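Diário de bancada, outubro, 22h40

Terceira noite com a Skandura no computador de testes. Mantive o perfil de fábrica na primeira hora e só depois mexi na curva das ventoinhas. Com o limite de potência a 80 por cento, a frequência do núcleo estabilizou nos 2,000 MHz em carga contínua, com oscilações pequenas quando o motor de jogo troca de cenário. Acima desse limite o ganho em fotogramas é marginal e o ruído sobe muito.

O Emilian Nedelcu insiste que a pasta térmica original está mal aplicada. Ainda não desmontei o dissipador. Quero primeiro uma série completa com a tampa lateral fechada, para ter termo de comparação.

Média no percurso longo do Grimo: 111 fotogramas por segundo, três passagens, mesma versão do controlador. A segunda passagem teve uma quebra curta aos quatro minutos, que coincide com a indexação do disco. Desliguei o serviço e repeti. A quebra desapareceu. 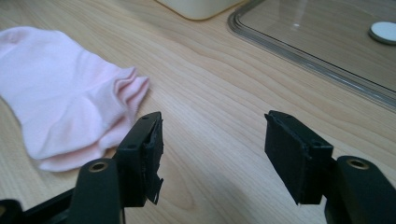

Meia cor-de-rosa clara no tampo de madeira.

A fonte Ilico continua a ser a parte menos convincente da montagem. Há um zumbido de bobinas audível nos menus sem limite de fotogramas, e com a sincronização vertical ligada deixa de se ouvir. Troquei o cabo de alimentação da gráfica por dois cabos separados, sem diferença que eu consiga medir. A Séverine Besnard teve o mesmo zumbido com uma fonte Pons, pelo que a origem pode estar na própria placa.

Memória: subi o relógio em passos pequenos até aparecerem artefactos nas sombras, recuei dois passos e gravei o perfil. A tensão do núcleo ficou por volta de 1,170 mV no registo, valor que me parece alto para este limite de potência. Confirmar amanhã com outra ferramenta de leitura.

Por fazer: curva nova com arranque mais tardio das ventoinhas, teste de memória durante a noite, responder ao Emilian com os registos em anexo. Falta também etiquetar os cabos antigos.

Contacto | © Diário de bancada | Voltar ao topo

Este sítio utiliza cookies para melhorar a navegação. Ao continuar, aceita a sua utilização. Aceitar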